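Home | Projects | Reports | Partners | Contact

We use cookies to keep this site working. Accept | Manage settings

Progress report: equipment planning, household robot project
February
Posted by the Stukness project office
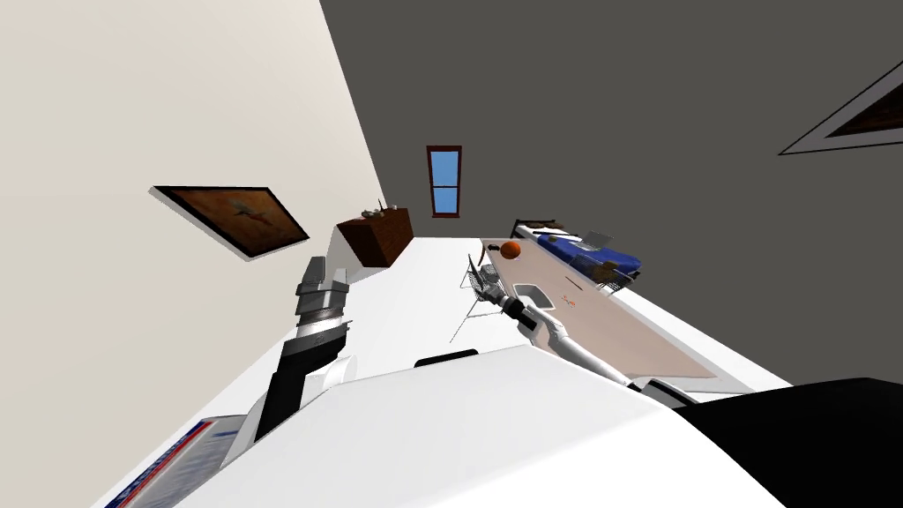

The second funding period was meant to answer one question before any large order goes out: which arms and grippers we should buy, and how many. We have held off on hardware spending and put the time into simulation. The main purchase is still planned for the next period.

Work done

The simulated bedroom is in regular use. It has a bed, a table, a chair and a cabinet, and a two-armed robot works in it. We use it to check reach and clearance around furniture before we commit to a mounting height. The room layout can be changed in a few minutes, and the same task can be repeated with a different arm length or a different gripper.

Tabletop tasks are further along than floor tasks. Picking up and holding thin objects takes most of our time at present. Floor tasks were started late and we do not have results worth reporting yet.

Quotes

We asked two suppliers for quotes, Borbély and Jotard. Both replied. Borbély quoted for a complete two-arm unit with a base. Jotard quoted for arms only, with the base left to us. The Jotard offer is lower on paper, but we would have to pay for a frame and for shop time at Brarkereo, and that estimate has not come back.

Spending this period

Simulation workstation upgrade: $2,849
Replacement cables and a power supply: $209
Arms and grippers: none this period

The workstation cost was in the approved plan. The cables and power supply were not, and were paid from the small items line. No transfer between lines is requested.

Changes to the plan

The original budget put both arms and all grippers in one order. We now want to split it. The arms would go first, with one pair of grippers. Any further grippers would wait until we have run the tabletop tasks on real hardware. Simulated contact is good enough for reach, but we do not trust it for grip force, and we would like to avoid paying for finger sets we end up not using.

Splitting the order means paying for shipping twice. Borbély has said it will hold the gripper price for the second order. Jotard has not answered on this point.

Open items

The lab at Brarkereo needs a floor load check before a base can be installed. The request is in with the building office. Delivery time is also a concern, as neither supplier will confirm a date without a signed order.

We also have to settle the spare parts allowance. The current figure was set before we had quotes and is probably too low for a two-arm unit.

Next period

Finish the reach tests at the two mounting heights under review. Get the frame estimate from Brarkereo. Send the final supplier comparison to the program office for approval, with the revised spare parts figure attached.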